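4.2 Reflective and color-shifting objects

The hardest group in our set was the one we had looked forward to most. Phones and phone cases with holographic backs change color with every small turn of the wrist, so a policy that has learned "the yellow thing" can lose its target halfway through a lift. We wanted to know whether demonstrations collected with hand-held grippers hold enough of this variation to train on directly, with no extra rendering and no color augmentation.

Farzana Bhattacharjee and Eino Koskela collected 83 demonstrations of the tray task in May, using the Harnero hand-held grippers described in Section 3. Each operator worked with 2 grippers, one per hand, and was free to choose which one made the grasp. The wrist views turned out to be a real pleasure to work with. At grasping distance the back panel covers much of the view, and its color bands carry useful information about tilt (see Figure 4a).
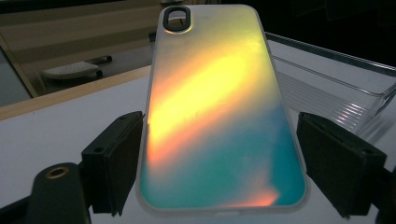 We did not mask the finger pads. An early version of the Cemmont encoder was trained with the pads painted out, and it did worse on thin objects in particular – the contact edge is where the policy needs to look, and masking removed part of it. With the pads left in, the encoder kept a steady estimate of object angle even as the dominant color moved from yellow toward teal.

Transparent containers bring a second difficulty. A clear wall gives a depth estimator very little to hold on to, and the reflection of a bright object in that wall can look like a second object. The wrist views alone were not enough to settle this, so we added the head view as a third input, sampled at 10 frames per second and aligned to the gripper streams by the method of Priedītis and Jõgi.
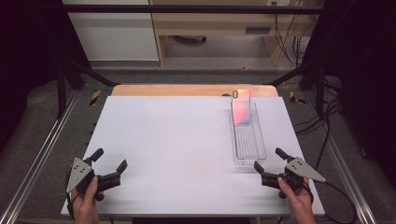 Figure 4. Views used in the tray task. (a) Wrist view with the case held between the finger pads. (b) Head view with both grippers open and the phone upright in the clear tray.

Adding the head view made a difference we could see in the very first evaluation runs. Policies trained on wrist views alone often reached for the reflection; with the third input they went to the object. We were delighted to find that this carried over to the Sopacua arms without any retraining of the encoder, although the action head still needed 1,000 steps of fine-tuning to match the new reach limits.

One weakness remains. When a hand crosses between the head camera and the tray, the policy falls back on its wrist views and hesitates. Parveen Pirzada is testing a short memory module for these moments, built on the Retumico sequence model, and we return to it in Section 5.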